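In defence of lunch at a table

I ate my lunch over the sink for most of January. I'm not proud of it. I'd come down from the box room where I work, find whatever was left in the fridge, and stand there dropping crumbs into the washing-up bowl while I read the news on my phone. Seven minutes, start to finish. Then back upstairs with a biscuit.

What cured me was a visit to my old friend Leif Backlund, who works over at Talton and who has never, in all the years I've known him, eaten a meal standing up. He won't even have a sausage roll on the platform. We had soup, he asked me what I'd eaten the day before, and I couldn't tell him. I could remember the headlines I'd been reading. The food had gone completely.

So this is my case for the table, and I mean any table at all. People hear "sit down to lunch" and think of linen napkins and a jug of something with mint in it, and they (quite reasonably) say they haven't the time. I haven't either! My kitchen table is an Ikow thing with one short leg, and half of it belongs to the post. I clear a space about as big as a tea tray and that does me fine.

The food needn't be up to much. I think we've got ourselves in a terrible muddle over this, all those lunchboxes with little compartments and seeds on everything. A heel of bread, last night's leftovers still in their foil, a drink in a plastic cup. Put it down on something flat, pull up a chair, and you've got lunch. I'd go further and say a plain lunch does better at a table than a fancy one does, as there's less to fuss over and you can just get on and eat.

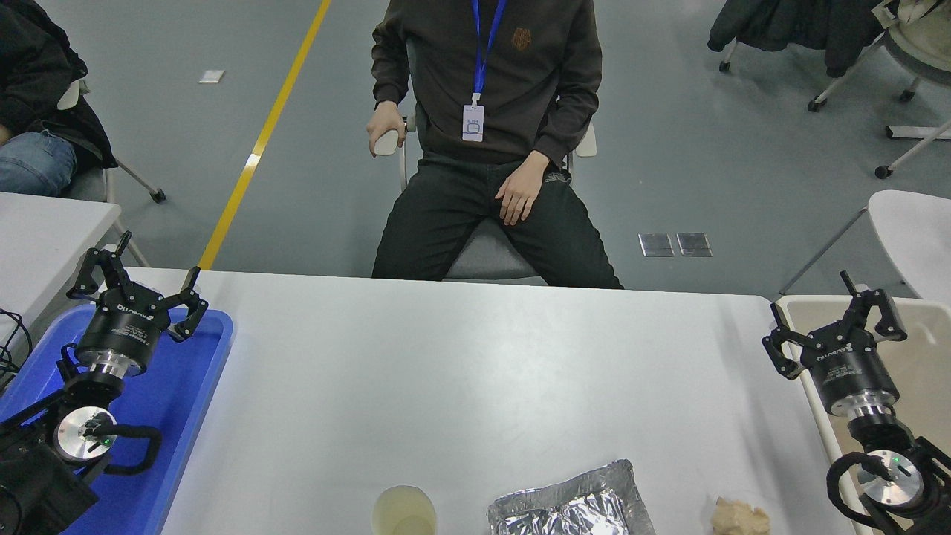 A cup, a foil tray and a bit of bread or pastry on a long white table, with a chair pulled up to it.

I do have opinions about chairs, mind you. Arms, if you can get them. A chair with arms tells your shoulders they can come down from round your ears, and it makes you a little slower to leap up when something pings. The stools they have in cafés now, the high ones with a bar for your feet, are only standing up with extra steps. I spent 18 pounds on a sandwich and a coffee at a place in Namden and perched through the whole thing like a budgie.

And I like a big table with hardly anything on it. My sister disagrees with me here. She likes a crowded one, sauce bottles and a fruit bowl and somebody's homework, and says a bare table makes her feel she's waiting to be interviewed. Fair enough, it's her house. But give me a good stretch of white with a cup near the edge and I'm happy as anything. You can see your crumbs, for one thing, and you can put your elbows wherever you fancy.

The other argument I get is that eating at the desk saves time. It might, I suppose. I tried it for a fortnight at my last job, at Kvaran, where everybody did it, and all I had to show for it was butter in the keyboard and a habit of answering emails rudely at ten to one. The people I got on with best there were the handful who went and sat in the canteen, even with nothing more than a flapjack in front of them.

I've kept it up since that soup, more or less. I had cold potatoes yesterday, with the last of the pickle, sitting down, phone in the other room. They were a bit salty and I'd have them again tomorrow.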